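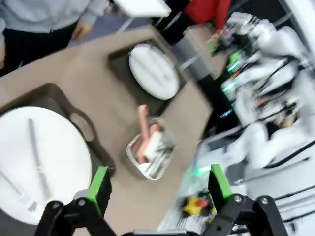

Ralley is moving part of the tray and plate work at the Tillness site from manual stations to arm stations. The change covers portion placement, plate transfer and tray wipe-down, and it affects the job descriptions of the people who do that work now. Programs are built and corrected at table level before they are released to a production line, with toy food in a foil tray and white round plates held in recessed trays, and with the same two-finger gripper layout at every station. The answers on this page apply to all hourly and salaried staff at Tillness. They replace the notice posted in the locker area. Last revised June 30, 2021.

## Scope

### Which tasks are moving to the arms?

Three groups of tasks:

- placing solid portions in trays
- moving plates between prep tables and racks
- surface cleaning of empty trays with a roller or pad

Sauces, liquids, and anything that has to be cut stay manual. Loading carts stays manual. Inspection before sealing stays manual and remains a signed step.

### Which staff are covered?

The change affects 115 positions. Most are prep and portioning positions on the first and second shifts. Dish return, receiving, and maintenance are affected only where their work crosses an arm station, for example when a rack is brought to a table.

### Which systems are being installed?

The arms and grippers are supplied by Fankhauser. Station control and task records run on Flilberg, the software already used for line scheduling. Your existing Flilberg login works at the stations. Do not use another person's login to acknowledge a stop, even for a short time.

### When does the first line change over?

Line 2 changes over in September. The other lines follow one at a time, and the next line does not start until the previous one has met the release conditions below.

## Jobs and pay

### Will positions be cut?

Ralley has committed to no layoffs as a result of the arm stations for the length of the changeover. Positions that become vacant in the affected groups may be left open or rewritten as station operator positions. That is a real reduction in the number of portioning jobs over time, and staff should read it that way.

### What does a station operator do?

A station operator runs up to three stations. The work consists of setting out trays and plates, starting the task, watching for misplaced or dropped items, clearing stops, and recording faults. Operators also do demonstrations, in which the operator moves the arm through a task so that the program can be built from the recorded motion.

### Does the operator position pay more?

It is one grade above portioning. The new grade starts on the day you pass the station check. Time spent in training is paid at your current rate. Shift premiums are unchanged.

### Can I decline to move?

You can decline once without giving a reason and stay in your current position as long as that position exists on your shift. If it is discontinued, you will be offered an operator position or a manual position at the same grade, possibly on a different shift. The offer is made in writing and you have ten working days to answer.

### Is my performance measured against the arm?

Arm cycle times are not used in individual reviews. Flilberg records the station, the task, the stop time, and the login that cleared the stop. Supervisors can see station totals. Records tied to a login are opened only for a safety investigation or at the request of the employee concerned.

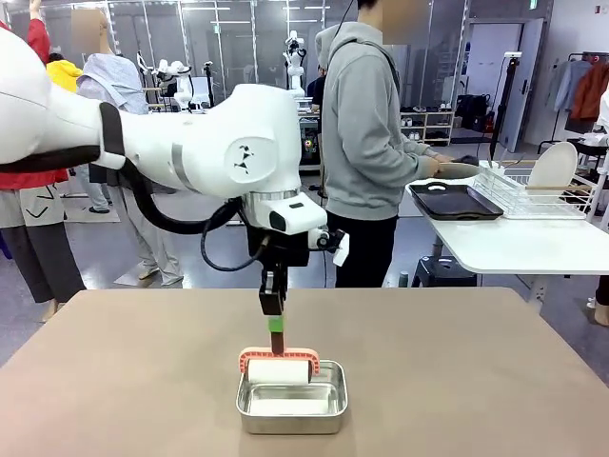
### How long does operator training take?

Training takes 31 hours, spread over two weeks. The first part is classroom work on stops, access, and Flilberg records. The rest is at a table with a trainer. Staff who have already done demonstrations can skip the motion module but must still take the station check.

### What is in the station check?

The check is practical. You are asked to:

1. Set up a station from an empty table using the setup sheet.
2. Start a plate transfer and stop it mid-task.
3. Clear a dropped item and restart from the correct step.
4. Change the gripper pads and log the change.
5. Identify a fault that you are not allowed to clear yourself.

Item 5 is the one most often failed. The usual mistake is to restart after a joint fault. A joint fault always goes to maintenance.

### Can I retake it?

Two retakes are allowed at no cost to you. After a second failed retake you return to your previous position with no note in your file.

## Working near the arms

### How close can I stand?

Staff may work at adjacent tables while an arm is running at table speed. Keep your hands and head out of the marked reach area unless the station is held. Reaching in to straighten a tray during motion is the most common unsafe act recorded so far. Hold the station first, then reach.

### What is the difference between hold and stop?

Hold pauses the arm where it is and keeps the gripper closed on whatever it is holding. Stop removes drive power. After a stop, the item in the gripper may be released, so do not put a hand under it. Use hold for ordinary corrections and stop for contact, a trapped item, or any motion you did not expect.

### What should I wear?

Standard site clothing. Hoods go down and drawstrings go inside. Long sleeves are allowed at the stations if the cuffs are close-fitting. Lanyards are not allowed inside the reach area.

### Are the cameras recording people?

The wrist cameras and the table cameras record during tasks, and people at nearby tables can be in view. Faces are blurred before footage is stored for program work. Audio is not recorded. Footage is kept until the program it belongs to is released or withdrawn, and then deleted. It is not available to supervisors for attendance or discipline.

### Can I ask not to be recorded?

Ask the shift lead for a table outside camera view. The request does not need a reason and is not logged. Demonstration work cannot be done off camera, so staff who opt out are not scheduled for it.

## Quality and faults

### How is a task released to a line?

A task is released after 500 consecutive cycles at the table without a safety stop and with no more than two placement errors. The count restarts if the gripper pads, the tray type, or the program version is changed. Release is signed by one operator and one quality technician. Either of them can refuse.

### How far along are the tasks now?

Plate transfer has reached 391 cycles on the current program version. Portion placement is behind it and was reset when the tray type changed. Tray wipe-down has not started its count. Roller pressure varies too much near the tray walls, and the corners are still being finished by hand.

### What happens when an item is dropped?

The station holds and shows a drop code. During table work, pick the item up, return it to its start position, and restart from the step shown. On a production line, the item is discarded and the tray is pulled. Never put a dropped portion back into a tray on a production line, even if it landed on a clean surface.

### Who fixes a program that keeps failing?

Report it in Flilberg under the station number after the third fault of the same kind in a shift. Include the tray type and whether the pads were changed that day. Reports without the tray type are sent back. The program group normally answers by the start of the next shift, and the station goes back to manual work in the meantime.

### Why are the pads replaced so often?

The pads lose grip when grease builds up in the surface. A worn pad lets plates rotate during transfer, and the rotation shows up later as a placement error. Replacement takes roughly five minutes. Wiping the pads with a dry cloth is allowed between tasks. Do not use solvent.

## Questions not covered here

### Where do I send a question?

Use the "Station change" category in Flilberg, or leave a written question with the shift lead. Questions on pay or grade are answered by the Ralley office at Tillness and are not visible to supervisors. Questions on equipment are forwarded to Fankhauser if the site cannot answer them.

### Will this page be updated?

The cycle counts are updated when a task is released or reset. The sections on pay and recording can be changed only after notice at a shift meeting.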